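Bench and parts area check -- Dronddale workshop, May round

Checked by me (Josiane Caron), with Harsh Srivastava reading out the items and correcting my spelling. I've put comments under nearly everything again, sorry, I know the form only wants a tick!

1. Walkways and floor
Clear door to bench: OK
Trailing leads across the walkway: OK
Floor mats flat: NOT OK
The mat by the sink has curled up at one corner again. I stood on it, it went down, I stepped off, it came back up. Hugo Moya has tape but tape is what we did last time, so could we please just order a new one? The Ostrowski catalogue has them on page 429 and they're not dear.

2. Exits and extinguishers
Fire door opens fully: OK
Extinguisher in date and on its hook: OK
Sign visible from the far end: OK, just about
The sign is fine if you're my height. Zbigniew Szulc says the tall shelving hides half of it from where he sits, and he's right, I went and sat in his chair. Moving it up a bit would do it.

3. Power
Sockets and plugs undamaged: OK
Test labels in date: 13 checked, all fine
Extension leads not daisy-chained: OK (hurrah)
That last one has been a cross on every sheet I can remember, so well done whoever sorted out the corner by the window. The label on the Wukov bench supply is peeling, still readable, but I'd like it redone before it drops off and we all have to guess.

4. Benches and parts sorting
Table level and steady where the two sections meet: OK
Yellow bins in use for parts, steel tray for paper: OK
Loose parts kept off the tabletop: OK
Bins free of bits and dust: see comment
Wires kept so they can't snag: see comment

I'm much happier with this table than I was. Having the bins in pairs on either side, with the tray in the gap between, means you can tell from the door whether something's been left out, and a white top shows up every stray scrap. The small motors go in a bin with their wires still on -- please don't snip them to make them lie flatter, we do want those!

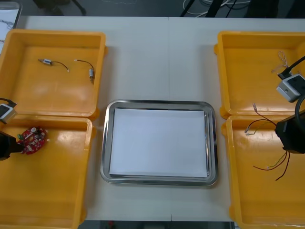
Where I'd still nag a little is the small stuff. A tiny speck at the bottom of a bin doesn't look like much, but if it's a sliver of metal it can end up under a circuit board or in somebody's fingertip, so give the bins a wipe when you empty them. Brush first, then cloth. Same goes for thin wires: coil them loosely and keep them down inside the bin, well below the rim, so a sleeve can't hook them and take the lot on to the floor.

Boards should be held by the edge and lowered in, never dropped. And if one has a fat capacitor on it and you don't know where it's come from, treat it as charged and ask Harsh.

5. Hand tools and soldering
Tools back on the rack: OK
Iron stands stable: OK
Fume extractor filter: DUE
Jolanta Bielecka wrote the last change on the side of the unit in pencil (very sensible) and it's now done more than 60 hours. Spare filters are on the second shelf behind the Colora marker pens, don't ask me why.

6. First aid
Box sealed and stocked: NOT OK
Eyewash in date: OK
We're out of the small blue plasters. There are plenty of the enormous ones, no good at all for a fingertip.

Actions
Mat by the sink -- Hugo
Exit sign up a bit -- Zbigniew, with the stepladder and somebody holding it
New label for the bench supply -- Harsh
Filter change -- Jolanta
Plasters -- me, I'll get them on my way in
Brush and cloth to live at the bench -- me as well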